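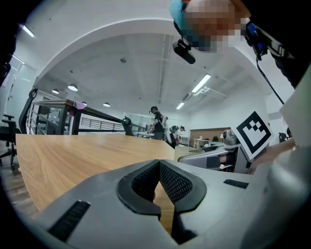 Eirini Stergiou teaches an evening robotics class at Stodau, and for the past year her students have spent most of their time doing chores. They fold towels. They move cups from one end of a table to the other. The tools in their hands record how it was done, and a robot arm named Kevulus is then supposed to learn from the result.

"People sign up thinking they are going to build a robot," she said. "The first night I give them a gripper with a handle on it and ask them to pick up a can 20 times. Some of them don't come back."

Most do. The class began in January with five students and an arm that Stergiou had bought secondhand and repaired herself. It now fills the long wooden table and spills over to the white one in the middle of the room. The students are a mix of ages. A few write software for a living, one is a retired machinist, and two are still in high school.

Their project for this term is clearing a table after a meal. Each student picks one part of the job, such as stacking plates or putting forks in a tray, and records it until the class has enough to train on. Stergiou wants 300 good recordings of each part before anyone touches the training code.

I asked what makes a recording good.

"Boring is good," she said. "You go to the cup, you close on the cup, you lift it, you put it down. If you stop halfway and scratch your nose, the robot will learn that there is a stop halfway. We had one student who always tapped the plate before he picked it up. He had no idea he was doing it. Then the arm started tapping plates."

Before each session the students check that the position tracking is working, using printed cards with black square markers on them. Stergiou said this is the step everyone wants to skip. Last spring the group lost a whole evening of work when the tracking on one gripper drifted and the problem was found only when they played the data back.

"I didn't yell," she said. "I made them look at it. In the playback the hand was going through the table. After that they held up the cards without being told."

The students share the hardware, and it takes a beating. Cables come loose, and the rubber on the fingers wears down. Stergiou keeps a notebook of every repair and has the students write the entries themselves, with the date and the part. She thinks the notebook has taught them more than her lectures have, although she still gives the lectures.

Those run for the first half hour. They cover how the arm moves, how a camera is calibrated, and how a model goes from pictures to motion. The rest of the night is practice. Students work in pairs, one recording and one watching, and they trade places when the one recording gets tired. Stergiou is strict about the trading.

"Your wrist gets lazy before you notice," she said. "The partner notices."

The first full test was a mixed success. Kevulus stacked plates well as long as they were the plates it had been trained on. It would not go near a bowl. With forks it did worse, and at one point it placed four of them neatly beside the tray. The students spent the next two weeks recording forks under different lights and at different angles, and the arm improved, though Stergiou would not call it reliable.

She is careful about promises in general. When parents ask her whether the class will lead to a job, she tells them she doesn't know. One former student was hired by Sarantis, a small company that makes sorting equipment. Another decided he hated robots and went to cooking school, where he says the practice with plates has been useful.

In the new year the group plans to enter the Ellamard, a regional contest for student teams in which the robots have to work in a kitchen they have never seen. Stergiou expects to lose. The rules allow a team only one short visit to the kitchen before its run, and her students have done nearly all their recording in the same room.

"So now we move things," she said. "Different table, different chairs, somebody else's dishes. I asked everyone to bring a plate from home — an ugly one, if they have it."

The plates are kept in a crate by the door. New students can join at the start of any month, and Stergiou asks only that they come to two sessions before deciding whether to stay.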